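Stostix garment kit evaluation, August progress report
Prepared by Dougal Semple for Lamont

The two-arm kit completed 1,556 of 1,588 scheduled picks this period. Of the 32 misses, most were on knit tops lying across other garments. Clodora replaced the left gripper pads under warranty.
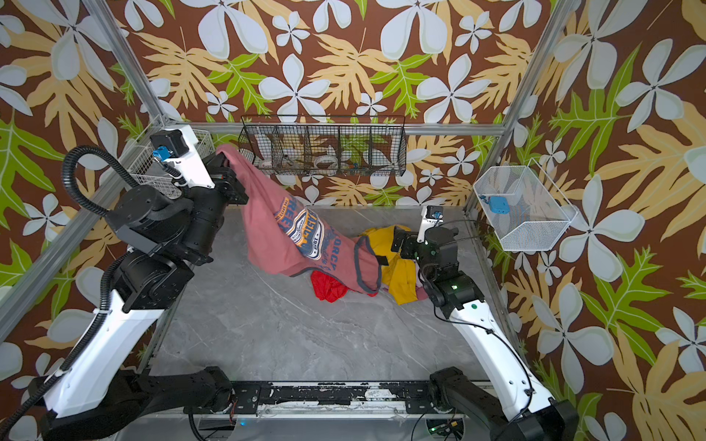

Mixed-pile trials continue with T-shirts. Mean cycle time is 41 seconds. Brandcombe's quote for the service plan is still outstanding.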